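## 4. Entering household survey records

This section covers adding records to Turar after a round of food security or water access interviews. Set up the district list (section 3) before you start.

1. Sign in and open **Rounds**. Choose the round you are entering, such as January.
2. Select the district. Tomoana and Jernent are listed separately, even where one team covered both.
3. Enter the household code from the top of the paper form. Codes run to 2534.
4. Fill in the income, harvest and displacement fields. Leave a field blank if the family did not answer. Do not type a zero.
5. Record any dispute over land, grazing or water under **Incidents**, one line for each.
6. Click **Save record**. Turar saves by itself after 20 minutes, but only if the household code is filled in.

**Note:** A batch holds 40 records. Start a new batch when the counter turns orange.

**Caution:** Never enter names or phone numbers in the Incidents field. It is copied in full to the partner report.

### 4.1 Closing a batch

1. Open the batch and click **Check**.
2. Correct every line marked in red. Yellow lines can stay.
3. Click **Close**. Only a district lead can reopen a closed batch.
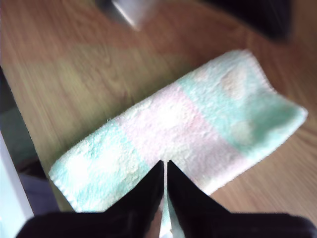
Glenys Landeg writes that in Jernent the check stopped at code 183 each time until she removed a space after the number, and she asks that step 3 mention it. Spaces before or after a code will be rejected until the next update. Delete them and run **Check** again.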